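Does Anyone Wash Their Own Mug? A Study of the Second-Floor Kitchenette
Hanna Nowicki
Research Methods, final report

Background

The kitchenette in the Zollholm building serves two departments and has one sink. By the middle of any given morning the sink is full. Everyone I spoke to agreed this was a disgrace, and everyone I spoke to blamed the other department. My supervisor suggested I look into it, possibly so I would stop bringing it up in meetings.

Earlier work on shared kitchens mostly deals with student housing, where people at least know who they are angry at. An office kitchenette is different. You can leave a cup in the sink at 9 a.m. and be a stranger to it by noon.

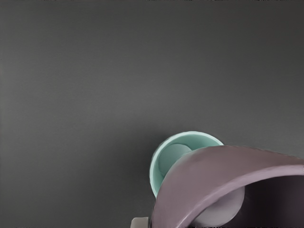 My starting question was whether a sign makes any difference. The Zollholm building already had a sign, in capitals, with a clip-art teapot. It had been up so long that the tape had gone the colour of tea.

Method

I ran the study over 30 working days in the autumn term. For the first stretch I left the old sign alone. Then I swapped it for a polite one, and after that I took signs away altogether. I checked the sink at 10 a.m. and again at 3 p.m. and wrote down what was in it. Bowls and cutlery were left out, partly to keep things simple and partly on account of the porridge.

I also put out a short survey. It asked people how often they washed up after themselves, and how often they thought their neighbours did.

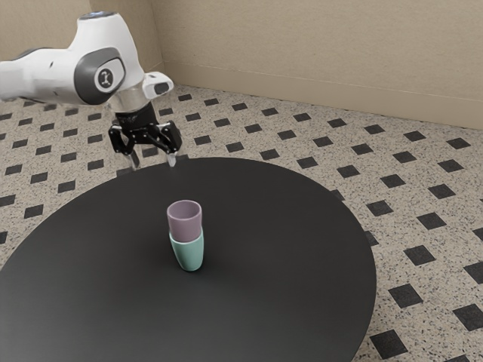
The survey had a box for comments, which I had planned as a courtesy. One reply ran to 1000 words and covered the fridge as well. I have kept it for future research.

Results

The polite sign helped for a few days, then stopped helping. Taking the sign down made no difference I could measure. Afternoon checks were worse than morning ones all the way through.

On the survey, nearly everybody said they always washed up. Nearly everybody also said their colleagues rarely did. Both of these can't be right — the sink had its own view.

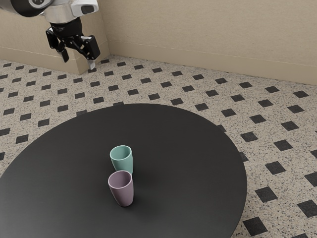 Figure 3. Robot arm with its gripper open.

Limitations

People knew me. By the second week, conversation dropped off whenever I walked in with a clipboard, and one man washed a clean glass in front of me. I should have used a smaller notebook.
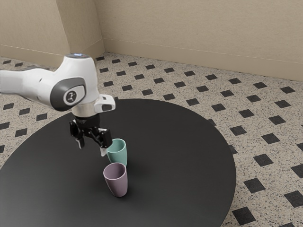

Recommendations

Buy a second drying rack. Most of the people I asked said they left cups in the sink when the rack was full, and that part I believe. Leave the old sign where it is, as several people have grown fond of the teapot.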